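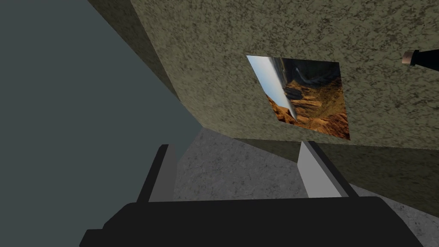

3.2 What the studios told us about healed colour

I went into this part of the study expecting the reds to be the trouble, and I was wrong! We sent our form to 100 tattoo studios and got 68 back, which pleased me no end (tattooists are busy people and hate paperwork). Most of the grumbling was over pale yellows and soft greens, the sort used for leaves and highlights in botanical work.

Studios in Hukell and Flalleck gave quite different answers. In Hukell they tend to pack colour in over one long sitting, while the Flalleck artists like to split it over two and look at the healed skin in between. Figure 4 plots the healed scores for both towns — the gap is widest on the forearm and almost closes on the upper back.

I should say that our scoring was done from clients' own snaps, 800 of them, taken in kitchens and bathrooms and who knows where. We threw out any where the light was plainly orange. The Prollar chart (see section 2) helped with the rest, though it's not great on darker skin and I'd use something else next time.

Figure 4. Healed colour scores by body area, Hukell and Flalleck studios.

Another 17 studios wrote extra notes on aftercare, mostly on whether to wrap or not. I've put those with the Hartono interviews in section 3.3.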